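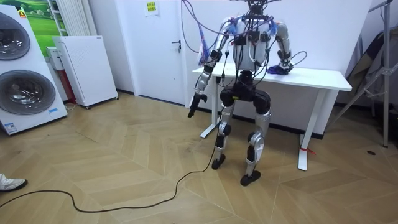
The smoker at Rudano runs on oak, split small. Urs Ortner loads brisket at a low heat and leaves the lid shut. 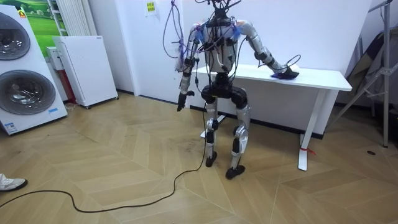 His rub is salt, black pepper and dried chile, mixed by weight. A batch covers 200 pounds of meat – two days of service in May.
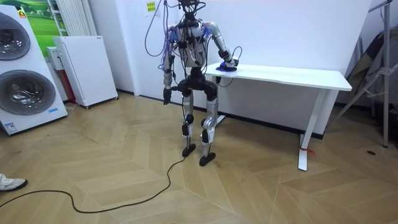 The sauce is thinner than most. Ayane Hirano cooks it with cider vinegar and onion, then strains it twice. Sliced brisket goes out on white bread with pickles. Beans are extra. The kitchen closes when the meat is gone.

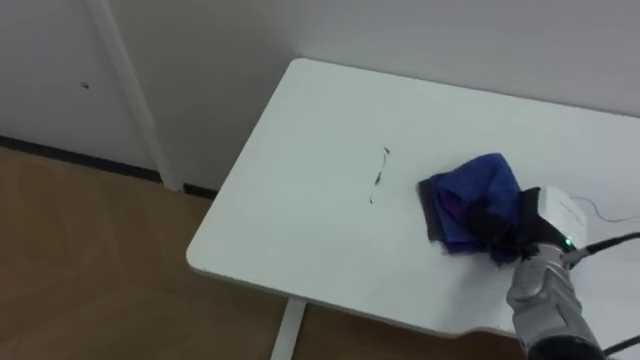
*A blue cloth on a white tabletop.*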